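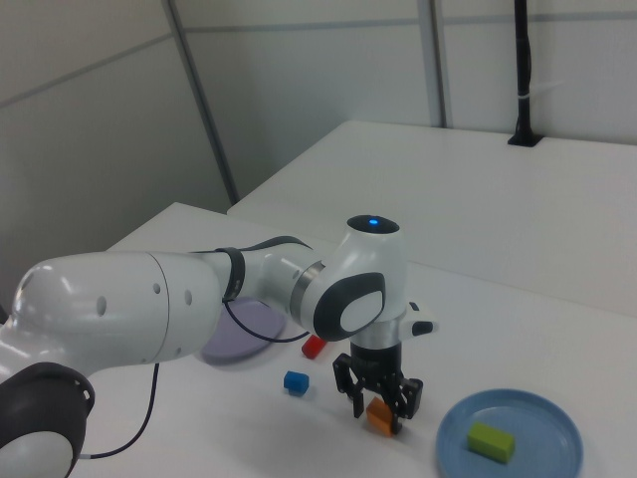 # Narna two-finger gripper

Parallel electric gripper for small bench arms. Sold with flange ring, one set of black fingers and a cable. Second-hand units come up in February when the teaching labs clear out, and we list those separately.

We stock three makes of small gripper and we don't think any of them is as good as its maker says. The notes below come from our own bench, with each gripper on the same white arm and the same coloured blocks and plates. If you want the maker's version, the Narna leaflet is in the downloads tab. Read the part about "human-like touch" with a cup of tea and some patience.

## What you get

- Gripper body with two parallel fingers, black
- Metal flange ring and bolts
- One control cable, which is too short for most arms once you allow slack at the elbow
- Murnix Lite controller software, one seat
- No case, no spare fingers, no finger pads

Price is £450 before VAT. The Odley is cheaper and the Lu is a good deal dearer.

## What the maker claims, and what we saw

**"Fits any arm in minutes."** It fits any arm with the right bolt pattern. Ours had it, and the mechanical part was quick. The electrical part took most of an afternoon, as the connector on the gripper end is keyed one way and the drawing in the manual shows it the other. Narna have been told. The drawing was still wrong in the last box we opened.

**"Adaptive force."** There are three force settings and you choose between them. We can't find anything adaptive in it. On the low setting it holds a small block well enough for slow moves. On the middle setting it holds it for quick ones. We have not found a use for the high setting that we would put in front of a customer.

**"Self-centring grasp."** Partly true. Both fingers close together, so a block that is a little off centre gets nudged into line. A block at an angle gets turned until it meets the fingers, or else it gets pinched across two corners and drops out on the way up. We saw plenty of both. Any parallel gripper does the same, and we don't see why it needs a name.

**"Repeatable to a hair."** Whose hair? Sent back to the same spot with the same block, the fingers closed to within 2 mm of where they should have been. That is fine for sorting blocks on to plates. It would worry us for fitting pegs into holes, and most of that error may well be our arm anyway. We have no way of splitting the two on this bench, and we suspect the same goes for many of the people who publish a figure.

## Against the other two

| | Narna | Odley | Lu |
|---|---|---|---|
| Picks a small block squared up to the fingers | Yes | Yes | Yes |
| Picks a block lying at an angle | Sometimes | Rarely | Sometimes |
| Sets a block down on a rimmed plate | Yes, with care | Clips the rim | Yes |
| Reports finger position | Yes | No | Yes |
| Software we would use by choice | No | No | Yes |
| Warranty | 2 years | 1 year | 1 year |

The Odley is noisy and a bit thick in the finger. If your blocks are well spaced and your plates are flat, it will do the work for less money. With a rim to clear you have to come in from higher up and let go sooner, and then the block can bounce.

The Lu is the nicest of the three to live with. We are still not sure it is worth the extra. Most of what you pay for is the software, and if you already write your own control code you will throw that part away on the first morning.

The Narna sits between them. Slim fingers, decent position readout, poor paperwork.

## Cables

Please read this bit before ordering. The supplied cable will reach if the arm stays folded. Stretch it out over a table and the cable pulls tight at the wrist, or you leave a loop hanging under the arm where it can drag across the work. We strap ours to the arm and still leave some slack low down. A longer cable is sold on its own, and we think it ought to be in the box.

## How we tried it

We ran some 50 picks on each gripper: small blocks in a few colours, taken off a bare white table and put on plates. We moved the blocks by hand between runs, which means the layouts were never quite the same from one gripper to the next. Treat the table as the opinion of people who spent time with the things. It isn't a lab result, and a different arm could easily shuffle the order.

We tried no soft goods, nothing shiny or oily, and nothing heavy. The leaflet says the Narna handles fruit. We'd want to see the fruit afterwards.

## Should you buy it?

For teaching, block sorting and general tinkering, yes, if you can put up with the manual. For anything that earns money by the hour, ask us for a loan unit first. Loans are for two weeks, you pay the postage back, and please return the flange bolts, which are an odd length and a nuisance to replace.

**Availability:** in stock. Orders placed before 2 pm go out the same day. Long cable on back order.

**Returns:** unused only. Marks on the finger faces count as use.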